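On Writing House Rules for a Shared Two-Arm Table

Several readers have asked for a fuller account of the house rules now in use at Sudard, where I keep the bench documentation for the table-setting project. The rules were first drafted in December and have been revised 11 times. The present version fits on two sheets of paper, one fastened to the wall by the door and one kept with the log. I set out below the parts that have proved most useful, together with a few that remain in dispute.

The formal standards for industrial robots were consulted at the start and continue to govern the larger cells downstairs. They do not say very much to a person who wishes to know whether a cup may be straightened while an operator is still seated at the controls. House rules exist for questions of that size. They should be short enough to be read by a visitor before the visitor touches anything, and they should use the words people already use at the bench. Our first draft referred throughout to "the collaborative workspace." Everyone said "the table," and the second draft said so too.

Rule 1 concerns hands. No person reaches over the table while either arm is powered, whether or not the arm is moving. An arm that is holding still is under power and is to be treated as if it were about to move. The operator announces "hands" and waits for both arms to be placed at rest and switched off before anyone adjusts an object. This costs time. In a long session it may cost 45 minutes over the course of an afternoon, and that figure has been raised with me more than once. The rule stands.

Rule 2 concerns the layout at the beginning of each run. The reset sheet names every object on the table and gives its place in relation to the tray. It was formerly written in measurements, and it was not followed, as few people will take out a ruler between runs. It is now written in plain relations: plate to the right, spoon and fork to the left of the plate, cup at the upper right corner. Items outside the tray are listed on the same sheet and are held to the same rule. A plant or a printed card may seem to be decoration, but it is part of what the arms must work around, and if it is moved the move is entered in the log.

Rule 3 concerns contact. A gripper may touch the rim of a plate or the side of a tray in the ordinary course of the work. It may not press down upon either. The distinction is easily stated and less easily judged from a chair, and new operators are asked to complete 5 supervised runs before working with any object that has a raised edge.

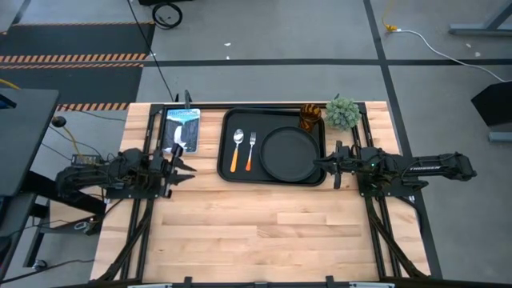 Setsuko Iwasaki wrote in reply to an earlier draft that Rule 3 was too lenient, and that a limit on contact which depends on the operator's eye is a custom and should not be called a rule. She would set a force limit in the software, have the arm stop when it is reached, and remove the matter from human judgment altogether. She added that at Fliston the limit was placed so low in the first weeks that the arms halted at nearly every touch, and that the staff there still preferred this to arguing about what counted as pressing.

I have considered the point at some length. A software limit has since been added to our own setup, and the wording of Rule 3 now refers to it. I have kept the sentence about pressing down all the same. A limit protects the arm and the crockery up to a certain force, and a good deal of careless work can be done beneath that force. A spoon can be dragged the length of a tray without tripping anything.

Rule 4 concerns cables and the floor. Cables that cross a walking path are to be covered or taped before the arms are powered. Cables running to the arms are checked by hand at the start of the day, with the power off, for slack at each joint. Scraps of tape and paper are picked up at the end of the session. This last item is the one most often neglected, and I include myself among those who neglect it.

Rule 5 concerns the log. Every run receives a line, including runs that were abandoned. The line gives the operator's initials, the layout used, and the reason for stopping if the run was stopped. When we reviewed the first 226 lines, the most common reason given was "reset," a word that had been used for at least four different things. The log now offers separate entries for an object out of place, an object dropped, an arm halted by its limit, and an operator's choice. A colleague from Aoki suggested a further entry for fatigue. It was added in the spring and is used more often than I had expected.

Two questions remain open. The first is whether a second person must be present for every run. The draft shared with us by Trurnia requires it. Ours requires it only when a new object is introduced or when an operator is still under supervision. I am inclined toward the stricter version, but it cannot be adopted until the staffing of the late session has been settled.

The second is the question of who may change the rules. At present any operator may propose a change by writing it in the margin of the wall copy, with initials. Proposals are read out at the start of the next session and are either adopted or struck through. The margin is at times difficult to read, and a cleaner method has been requested. I have been reluctant to supply one. Under the previous arrangement, in which proposals were sent to me in writing, I received very few, and most of those concerned spelling.

Readers who maintain similar rules are invited to send them, in whatever state they may be. I would be particularly glad to see how others have worded the rule on reaching over the table, as ours has been rewritten more often than any other and still runs to four sentences. The next revision will be taken up once the question of the late session has been decided, and the revised text will be posted here.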